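Groltska Grout Refresher, 275 ml

Home
Kitchen & Bathroom
Grout and Sealant
Groltska Grout Refresher

Availability: In stock
Pack size: 275 ml bottle with sponge tip
Shades: Slate, Dove, Old Tea

Grout starts out one colour and spends its life becoming another. Groltska Refresher is a water-based coating that puts it back, or at least puts it somewhere you chose. Old Tea is our bestseller in rented flats. We have not asked why.

One bottle does over 300 metres of narrow joint, which is more bathroom than most people own. Allow 2 coats. The second goes faster, as by then you have stopped caring about the corners.

How to use
Scrub the joints and let them dry overnight. Shake the bottle. Draw the tip along the line, leave it for ten minutes, then wipe the tile faces with a damp cloth. Keep the shower off for 6 hours and tell the rest of the household, twice.

Not for use on natural stone, swimming pools or wallpaper (see reviews).

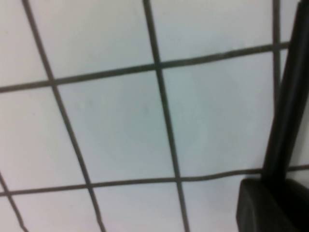
ZOVSIDE, Fri 19 December
Slate is back on the shelves after a long gap. Anyone after dark lines between white tiles can order again as normal. Dove is unchanged and is still slightly greyer than the cap suggests.

Delivery
Dispatched from our Zovside warehouse. Unopened bottles may be returned. Opened ones are yours for life.

You may also like
Wolesix Joint Brush, stiff
Gunawan Sealant Remover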